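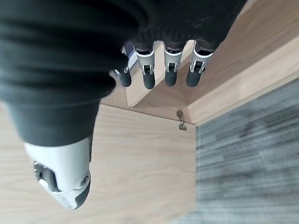

**Glove sleeve (Bovenik hand)**

The glove sleeve is the dark fabric cover worn by the Bovenik hand, a robotic hand with four fingers and a thumb. I've been looking after one at Toft since May, so this entry leans pretty heavily on my own bench notes (sorry, Hanne, I know you wanted it drier!).

**What it covers**

The sleeve goes over the palm and the tops of the fingers and stops there. The white and silver knuckle housings stay out in the open, and so do the dark gray rubbery tips. It wrinkles around the knuckles and that's fine. Please don't pull it tight to make it look neat, I did that on my first one and the little finger wouldn't close all the way.

**Changing it**

We swap ours every 2,000 cycles. Power down, let the fingers hang, then roll the fabric back from the thumb side first. Xiaoyan Duan starts from the fingers and swears it's quicker, but she has smaller hands than I do. Check the hinge pins while they're bare. The thumb has a small round screw in its white shell, on the side facing the fingers, and I give it a gentle nudge with the driver every time. Two of ours had backed out by the second sleeve.

**Checking the fit**

Run the hand open and closed nine times over something easy, like our wooden box with the little metal latch, before you ask it to grab anything. If fabric creeps down into a joint, roll it back and start over.

**See also**

Pudix fingertips; Skosen wrist mount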